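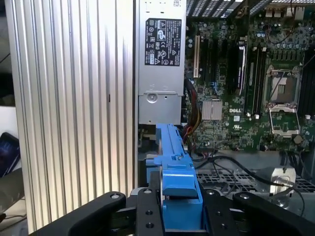
Who we are

Hi, and welcome! We're Galtau, a small shop in Breda that teaches robot arms to take old office computers apart and put them back together. I'm Maarja Rätsep, I started the company with Svend Mikkelsen, and I still do a lot of the driving myself (my favorite part of the job, by far).

What we do all day

Mostly, we gather examples. One of us steers the arms through a job, the whole run gets recorded, and the learning system studies it later. Our first set, Bamiva, has 900 runs in it, and 74 of those are me fumbling with drive caddies. We kept them in! A model that has only seen perfect grabs gets lost the first time something slips.

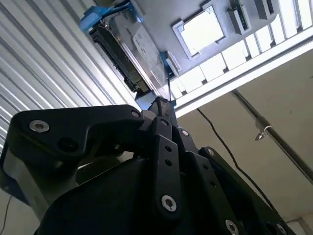 Sandrine Delaunay goes through each run afterward and marks where one step ends and the next begins. She's fast, but she'll send your work back if your notes are sloppy, and mine usually are.

Parts need a home between steps, and that's Aurélien Guillot's department.

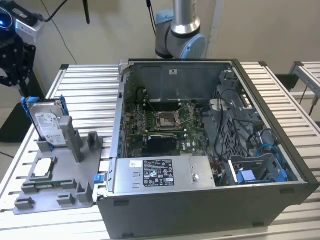

Aurélien joined us in January and took over the printer on his first morning. He loves a good fixture, like the gray tray next to the tower with its own spots for the hard drive, the processor and the memory module – he'd happily redraw the pegs forever if we let him.

Want to come and try the controls? Ask for Ewurabena Ackah, she runs our visits and makes very strong coffee.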